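A morning at the Dotis open house
July 18, 2019

I'd been looking forward to this since January, when my sister-in-law forwarded me the sign-up sheet. Dotis makes small things for kitchens – towel rails, egg racks, mug trees – and once a year they let 25 people in to poke around the building.

We began upstairs in the sample room, which has 400 hooks on one wall, every one different. I could have stayed there all day! The Geda line is the old one, with fat wooden pegs, and my grandmother had one in green. Clina is newer and all white, with a center pole and the arms set in a ring at the top, so you can reach a mug from any side of the table.

Then down to the workroom, my favorite part by far. Big board-topped tables, bits of dowel, a cardboard box or two, and a mug tree standing right out where you could get a good look at it. I like a round base. It takes up less of the counter than the square Buschmann one I have at home, and it's easier to wipe around.

Coffee came after that, with very good plum cake, and I asked far too many questions about how much weight an arm should carry (four heavy mugs on one side is asking for trouble, I was told). Parking is free behind the building, but go early. The shop by the exit takes cash only.

The white mug tree on its work table:

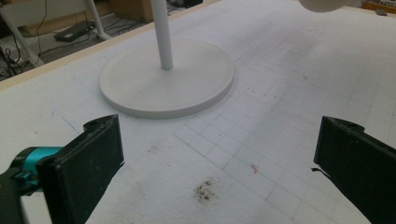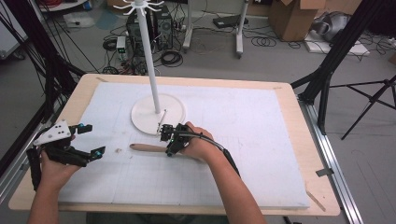
Esmaeil Arabzadeh
Contributing writer, Home and Kitchen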